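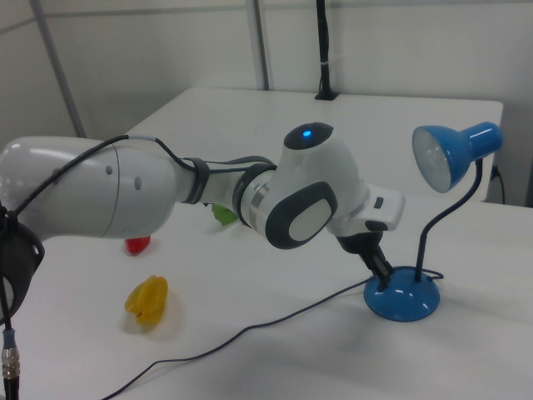 *Figure 1 – Bras robotisé blanc et gris au-dessus d'une table blanche.*

## 4. La retouche comme moment de requalification de la robe

### 4.1. Matériau et délimitation

Les analyses qui suivent portent sur 276 dossiers de retouche ouverts pour des robes de mariée de seconde main dans deux villes, Trodham et Bredmont. Un dossier comprend au minimum une fiche d'entrée, le relevé des mesures de la cliente et la liste des interventions facturées. Les dossiers relatifs à des robes neuves ont été écartés, de même que ceux qui concernaient uniquement un voile, une traîne amovible ou une doublure remplacée à l'identique. Parmi les dossiers retenus, 171 proviennent de l'atelier Nông, établi à Trodham, et les autres du dépôt-vente Dullen, à Bredmont, dont les couturières travaillent sur place.

Les deux établissements n'archivent pas de la même manière. L'atelier Nông conserve les fiches manuscrites et y agrafe, lorsque la cliente y consent, un échantillon de l'étoffe prélevé dans l'ourlet. Dullen utilise un registre unique, plus régulier mais plus pauvre en annotations. Les comparaisons entre villes sont donc limitées aux rubriques présentes dans les deux sources : nature de l'intervention, partie du vêtement concernée, nombre d'essayages et délai de restitution. L'âge de la robe, mentionné de façon irrégulière, n'a pas été exploité.

### 4.2. Des interventions concentrées sur le buste

La longueur de la jupe est l'élément que les clientes évoquent le plus volontiers lors du premier rendez-vous. Les fiches donnent une image différente. Le travail porte d'abord sur le buste : reprise des coutures latérales, déplacement des pinces, modification de la profondeur du décolleté, remplacement d'une fermeture à glissière par un laçage. Ce dernier procédé est particulièrement apprécié pour les robes achetées avec un écart de taille important, dans la mesure où il introduit une marge de réglage que la coupe d'origine ne prévoyait pas.

L'ourlet, lorsqu'il est repris, l'est généralement en dernier, une fois les chaussures choisies. Les couturières de Trodham refusent d'ailleurs de l'épingler avant ce choix, et la mention « chaussures non fournies » revient assez souvent dans les marges pour constituer une catégorie à part entière dans notre grille de codage. À Bredmont, la même exigence existe oralement, mais le registre n'en garde pas trace.

Il convient de distinguer les retouches d'ajustement, qui adaptent un volume à un corps, des retouches de transformation, qui modifient la silhouette ou le registre stylistique de la robe. Relèvent de la seconde catégorie la suppression de manches, l'ouverture du dos, l'ajout d'une ceinture ou la séparation d'une robe en deux pièces. La frontière demeure discutable. Une manche retirée parce qu'elle gêne le mouvement du bras peut être déclarée comme un simple ajustement par la cliente et comme une transformation par l'atelier, qui doit reconstruire l'emmanchure. En cas de désaccord entre les deux sources d'information, nous avons retenu la qualification portée sur la facture.

Selon ce critère, 77 dossiers comportent au moins une retouche de transformation. Ils se distinguent par un nombre d'essayages plus élevé et par une négociation plus longue du prix, souvent rouverte après le deuxième rendez-vous.

### 4.3. La robe antérieure et ses traces

Toute robe de seconde main arrive avec des marques d'un usage précédent : trous d'aiguille le long d'une couture déplacée, valeurs de couture réduites, ourlet déjà coupé. Ces marques restreignent le champ des interventions possibles. Une couture latérale dont la réserve de tissu a été supprimée ne peut plus être élargie sans ajout de matière, et l'ajout d'un panneau suppose que l'on trouve une étoffe dont la teinte ait vieilli de manière comparable. Les satins ivoire posent à cet égard des difficultés récurrentes, que les fiches de l'atelier Nông consignent sous des formules brèves : « ton à revoir », « plus jaune au soleil », « à comparer dehors ».

Yatziri Aguirre a proposé de désigner par l'expression *dette de coupe* l'ensemble des contraintes ainsi transmises d'une propriétaire à la suivante. La notion est utile pour rendre compte des refus. Lorsqu'un atelier décline une commande, il invoque rarement le goût ou la difficulté technique en tant que telle – il fait état de ce que la retouche précédente a rendu irréversible. Nous nous écartons toutefois de cette auteure sur un point. La dette de coupe est présentée dans ses travaux comme strictement cumulative, alors que plusieurs dossiers de Bredmont montrent des robes dont une intervention ultérieure a restauré la souplesse d'usage, notamment par l'insertion de goussets ou par la réfection complète du corsage.

Hazel Mahmoud aborde la question sous un autre angle, celui du récit. Les clientes qu'elle a interrogées parlent volontiers de la précédente mariée, qu'elles n'ont pas rencontrée dans la plupart des cas, et lui prêtent une taille, une saison de mariage, parfois un caractère. Nos propres sources, de nature comptable, ne permettent pas de vérifier l'étendue de cette pratique. Quelques annotations vont cependant dans le même sens : une cliente demande que soit conservé un fil bleu cousu dans la doublure, une autre exige au contraire que soit retirée une initiale brodée à l'intérieur de la taille.

### 4.4. Délais et saisonnalité

Le délai entre l'ouverture du dossier et la restitution de la robe varie fortement et peut atteindre jusqu'à 67 jours pour les transformations les plus lourdes. Les commandes déposées en juillet sont traitées plus lentement dans les deux établissements, la haute saison des cérémonies mobilisant les couturières sur des reprises urgentes. Dullen applique durant cette période une majoration que l'atelier Nông n'a pas adoptée ; ce dernier préfère fermer son carnet de rendez-vous dès que la capacité d'essayage est atteinte.

Cette différence de politique a des effets sur la composition même du corpus. Les demandes tardives sont mieux représentées à Bredmont, où elles restent recevables moyennant supplément, tandis qu'elles disparaissent des archives de Trodham sans que l'on puisse établir vers quel prestataire elles se sont reportées. Les écarts de délai observés entre les deux villes doivent par conséquent être lus avec réserve, et la section suivante, consacrée à la formation des prix, traite séparément les dossiers ouverts en haute saison.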